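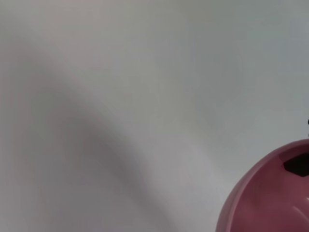 Figure 3. Pale table surface with part of a pink-mauve plastic object at the lower right. Photo: Verena Mösli, Pultcombe.

3.2 Surface and shading

All tableware in this part of the study was put on a plain white surface. We chose it after a first trial in February, when a patterned cloth made the border of the pieces difficult to judge. A white surface has its own problem, which is the soft shadow. In Figure 3 the grey band has no clear edge, and it is darker than much of the surface beside it. Our raters were therefore asked to mark only the border of the object and to leave the shadow out.
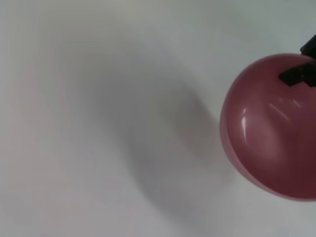 Glossy plastic gave more disagreement than matt plastic. Small bright reflections divide a curved side into parts, and two raters (Jianguo Han and Tianyou Cheng) sometimes followed a reflection instead of the real outline. Of the 87 outlines drawn in the first round, 14 were drawn again for this reason. We did not polish the pieces or spray them with powder, as was done in the Seok study, because we wanted them as they are used at home -- with their shine and with small marks.
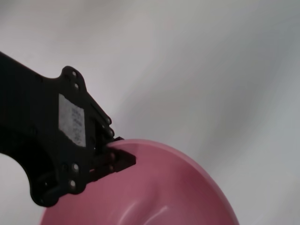 Bowls need one more remark. The rim and the outer wall often have nearly the same colour, so the rater must decide where one ends and the other begins. We followed the rule of Luo and Lu: the rim is taken as the highest closed line, also when a part of it is hidden. For hidden parts the line is continued by hand and noted as estimated. Estimated parts were kept in the outline, but they were not used for the colour values given in Section 3.3.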